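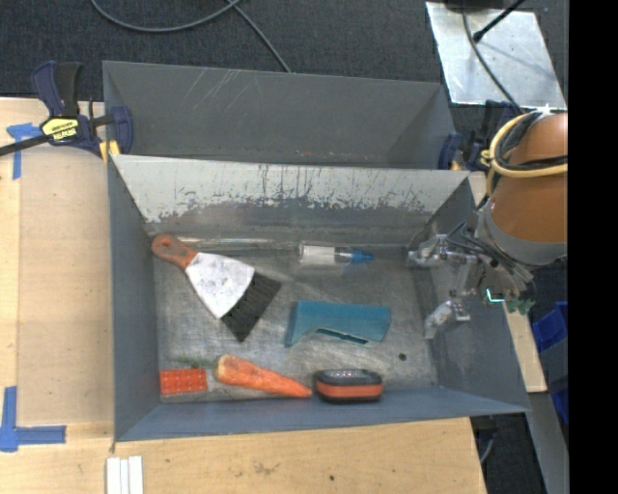
Home | Forums | Household | Rules | Log in

Thread: Are refill subscriptions for cleaning stuff worth it?
Last updated: May 2, 2022

marrowfat
My sister has signed up to the Lernard refill box and keeps telling me I'm throwing money away at the supermarket. You get tablets in the post, drop one in a spray bottle, fill it from the tap. Has anyone kept this up past the first couple of months? Their site says you "save on every bottle" but I can't find what they're comparing it with.

tinlid_6
They're comparing it with the dearest spray on the shelf. I did the sums on Witavard last December and it came out dearer than own-brand by a fair bit once you add the postage. Cancelled after 2 boxes.

oldhobnail
Mine has worked fine for a year. Less to carry home, no row of half-empty bottles under the sink. I don't see why everything has to be the cheapest.

tinlid_6
It doesn't, but they sell it as a saving. If they said "costs more, weighs less" I'd have no complaint.

marrowfat
oldhobnail – does it clean a greasy hob, though? That's my real worry.

oldhobnail
Hob, yes, if you leave it a minute. Oven door, no. I still buy something stronger for that.

Kauko Nurmi
So you have the subscription and the supermarket bottle. That was my experience too. The Grorovel bathroom tablets did nothing for limescale, and when I wrote to ask, they told me to use 2 tablets at once. Twice the price, then. I went back to white vinegar and a stiff brush and the taps look the same as anyone's.

pippa_draws
Please don't put vinegar on taps without rinsing it off. It took the finish off ours.

Kauko Nurmi
I do rinse. Fifteen years, same taps.

pippa_draws
Fair enough, but yours might be better taps than mine. I wouldn't tell a stranger to do it.

greyling
What bothers me is the "300 bottles saved" counter they email you. I've been a customer since the winter and there is no way I would have bought 300 bottles of anything. I asked where the number came from and got a link to the FAQ.

oldhobnail
I think that one is for everybody on your street or postcode or something.

greyling
It says "you". It has my name on it.

tinlid_6
Marketing. Nieminen do the same with trees.

marrowfat
Right, I'm leaning towards buying one big bottle of concentrate from the hardware shop and thinning it down in the sprays I've already got. Any reason not to?

pippa_draws
Label them. And go by the dilution on the back, people always make it too strong and then wonder why the floor is sticky.

oldhobnail
You'll be doing what Lernard does, only with a heavier bottle.

marrowfat
And no emails. Will report back when the first one runs out.

Related threads
Limescale on shower glass – what works?
Do you iron tea towels?
Cancelling Witavard: how long did yours take?
Best mop for a small flat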